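Teaching two arms at once, one recording at a time

19 May 2021
By the Gokeo staff

We use cookies to remember your settings. Manage preferences | Accept

The operator at Linden started the job with no background in robots. She had been entering invoices for a parts supplier when a friend forwarded the ad. Now she spends her shift wearing a headset, with a controller in each hand, moving two simulated arms through short tasks so that a program can learn from the recordings.

"The first week I kept leaning forward, as if the table was in front of me," she says. "Then you stop doing that. You learn to wait for the arm."

The software is called Skivik. Each controller drives one arm, and the trigger opens and closes the gripper. A task is written out in one line, such as picking up the tin or moving the block to the left, and she repeats it with the objects in new positions. A good shift gives her 20 recordings that pass review. The team has kept 2,919 since the project began.

"People think the hard part is the grab," she says. "For me it's the approach. If I come in crooked and fix it at the last second, the program learns to come in crooked."

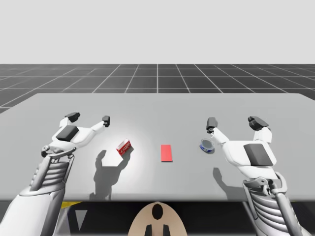
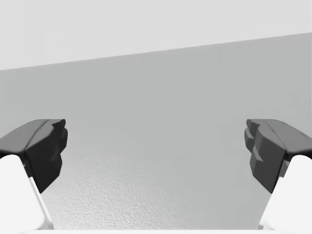
The simulated workspace in Skivik: both arms at the table, then a close view between two open gripper fingers.

She can switch between views while she works, and she uses the close one more than she expected to. From farther back, she says, it is hard to judge how far a fingertip is from a small object.

Her supervisor, who wrote part of the review tool, says pauses cause the most rejections. "If a person stops to think for 6 seconds, the recording has a robot doing nothing for 6 seconds," he says. "We trim some of that. We'd like people to plan the move first -- then do it."

Linden also tried teaching by hand, with a worker holding a real arm and guiding it through the motion. He says that worked well for one arm and poorly for two, and the worker's body kept blocking the cameras. Nikzad, a partner on the project, still teaches that way for wiping and sanding jobs.

The operator has done both. She found the real arm more tiring but easier to understand. "You feel it touch the table," she says. "With the headset I only have my eyes, so I slow down near anything solid."

Her next set is 800 recordings of handing an object from one gripper to the other. She has been practicing with the left hand, which is her weaker one.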